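3.2 Hand unit and wrist camera

The hand under review is the Sosora, sold by Kuhlmann as a kit with a wrist camera, a mounting ring, and a driver package. We bought one unit at list price and had no contact with the seller beyond normal support email. The hand has four jointed fingers and a thumb under a smooth white shell. Joint angles are reported over the same cable that carries power, and the camera has a cable of its own. Setup took one afternoon, most of it spent on the driver package, which expects an older version of the motion library than the one we run.

The camera looks out past the palm toward the fingertips, so part of every image is taken up by the hand itself. Kuhlmann lists this as a benefit for grasp checking. It also means that anything close to the palm is hidden by the thumb during an approach. We kept the factory mounting angle for all tests in this section and left the exposure on automatic.
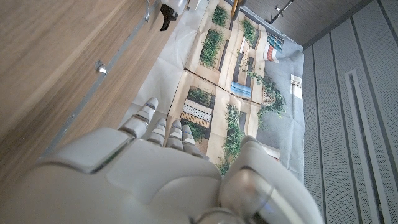 Figure 4. View from the wrist camera with the hand over a printed mat.

We recorded 904 approaches in total. Of these, 456 were made over plain flooring and the rest over printed or mixed backgrounds. Si-woo Noh labeled the fingertip positions by hand in 278 images, and these labels serve as the reference for the tracking results in Table 2. The vendor tracker, Vatness, was run with its default settings.

Over plain flooring the tracker rarely lost a finger. Printed backgrounds were harder. A flat photograph of plants and awnings has strong edges and shading but no depth, and Vatness sometimes placed a fingertip on the print. Glossy finger links made this worse when the room light reflected off them. Turning on the joint angle prior, an option described only in the Zunness release notes, removed most of these errors but added a delay of 8 milliseconds per image. We leave it on for the grasping trials in Section 4, where a short delay matters less than a wrong fingertip.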